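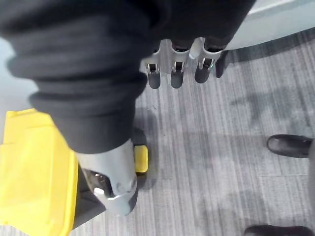
The yellow container, viewed from above.

THE MATTER OF THE BIN

The tenants of the third floor of Lerau House were informed in July that the yellow pedal bin would in future be the responsibility of the floor as a whole. The notice was signed by Ingeborg Mösli, Head of Premises, and had been fixed inside the lift, where it could be read in full between the ground floor and the second.

Until that time the bin had been the responsibility of Aurelia Hauser, although no document said so. She had brought it from the old building herself, under a coat, and had placed it against the white partition, on the grey carpet. She had changed its bag at 3 in the afternoon for as long as most of her colleagues had been employed. On her retirement she left a forwarding address, a plant, and a roll of light-blue bags in the second drawer of her desk.

Her desk was allocated to Corina Kofler, who had come from the Jikden office and was anxious to do things properly. Miss Kofler found the roll on her first morning. She wrote to Premises to ask to whom it should be returned. Premises replied that bags were a consumable and could not be returned, and enclosed a form for the transfer of a consumable between desks. The form had 13 sections. Miss Kofler completed all of them except the last, which asked for the signature of the previous holder.

She therefore wrote to Mrs Hauser. The letter was courteous and went through two drafts. In it she asked whether there was any particular method to be observed, as she did not wish to alter an arrangement that had given satisfaction.

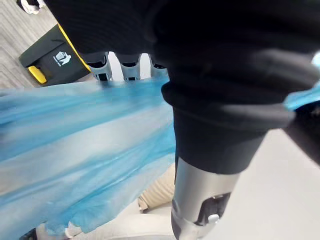

Mrs Hauser's Reply

The reply arrived within the week, in a small, upright hand.

"Dear Miss Kofler," it read, "I return your form, signed. The method is as follows. Open the bag fully before you go near the bin. Draw it down over the rim on every side and leave enough over to tie. Push the air out with your hand or the lid will not sit. The bags are thin and should be pulled slowly. I was not always patient with them, and I should like you to be.

"You will find that people come and stand by the bin with nothing to throw away. Mr Echevarría's widow, Soledad, did so for the whole of one winter. It is as good a place as any on that floor, and it was my practice to take rather longer over the bag when somebody was there.

"I trust the plant is alive."
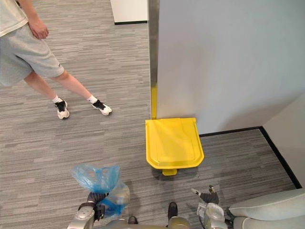 The pedal bin at the foot of the white partition.

Miss Kofler placed the letter on file, under Consumables. She then removed it from the file and put it in the second drawer.

At the following floor meeting, Yesenia Ccori of Lultimeck, whose firm rented the adjoining rooms, proposed a rota. It was a fair proposal and was set out in two colours. Miss Kofler asked that it be recorded that she had no objection to a rota in principle – and that she would prefer to continue with the bag herself. Mrs Mösli enquired whether this was a formal application. Miss Kofler said that she supposed it was.

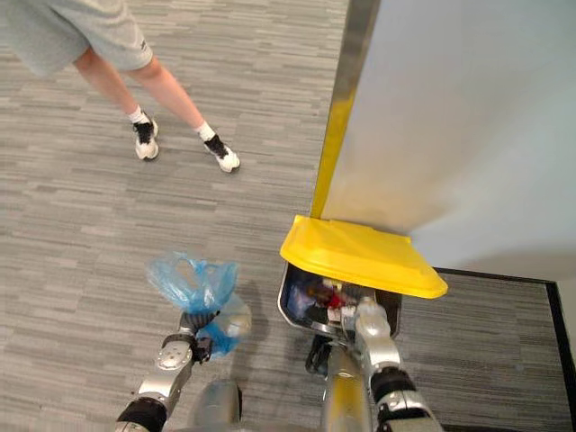

The application was approved for a trial period of 40 days, and the notice was taken down from the lift. No further instruction was issued when the period expired. At 3 o'clock Miss Kofler took a bag from the roll and went across the carpet to the partition, where Mrs Mösli had been standing for several minutes with her hands in her pockets. They wished each other good afternoon. Miss Kofler opened the bag fully, and began, slowly, to draw it down over the rim.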